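From the Software Corner: The Brick Is Not Where the Planner Thinks It Is

Those of you who read the March issue will remember that I promised a short item on the new grasp planner and then failed to deliver one, on the grounds that the new grasp planner did not work. It works now, in the sense that a used car works. You learn what it likes.

The job is pick and place at its most humble. A red LEGO brick starts on the table, a round black dish waits off to the right, and the arm is supposed to move the first into the second. A toddler can do this. A toddler also has a better perception stack than we do and no launch files.

Our stack, for anyone who joined the list recently, has three layers. Jistis finds the object and gives us a pose. Cusum watches the servo load and decides whether we have touched something. Tessier sits between them and turns a pose into a path, and it is Tessier that I get letters about. Most of the letters are from Ottar Wallin, who would like it known that he argued against the rewrite.

The trouble was in the last bit of the approach. Jistis would report the brick, Tessier would plan a lovely smooth descent, and the fingertip would come down on the brick instead of beside it. Cusum, doing precisely what we had asked of it, saw a rise in load and announced a grasp. The arm would then lift, travel over to the dish with great dignity, and release nothing into it. The log recorded a success. We had a whole folder of successes.

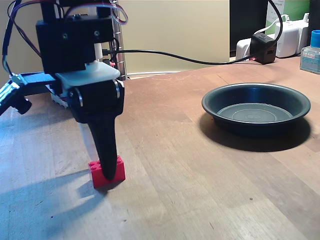 What the logs said

Margaux Perrin went through 4,000 lines of log by hand, a thing I would not have asked of anyone, and found the culprit at line 2,365. The pose was being stamped when the detection finished, and not when the image was taken. Tessier was then looking up the arm's position at the wrong moment and putting the brick wherever the arm's later position suggested it ought to be. If the arm held still while it looked, the error vanished. We always held still when testing. We never held still in a real run.

The fix is one line. The argument over where the line should go took most of an afternoon, and Michalis Bakalis won it by committing his version while the rest of us were at lunch.

We have also stopped letting Cusum declare victory by itself. A rise in load now counts only as contact. To be called a grasp, the load has to stay up after the gripper closes and the wrist starts to lift. If it drops, Tessier backs off, asks Jistis for a fresh pose and tries again, up to three times, after which it gives up and prints a message that Gilles Marchal wrote and that I have asked him to reword.

If you are running the old release, update Tessier and Cusum together. The new Tessier expects a separate contact flag, and the old Cusum will never send one, so the arm will hover over your brick until you lose patience. Rosine Leclerc has put the migration notes in the usual folder under a name that gives no hint of what they are. Search for "stamp."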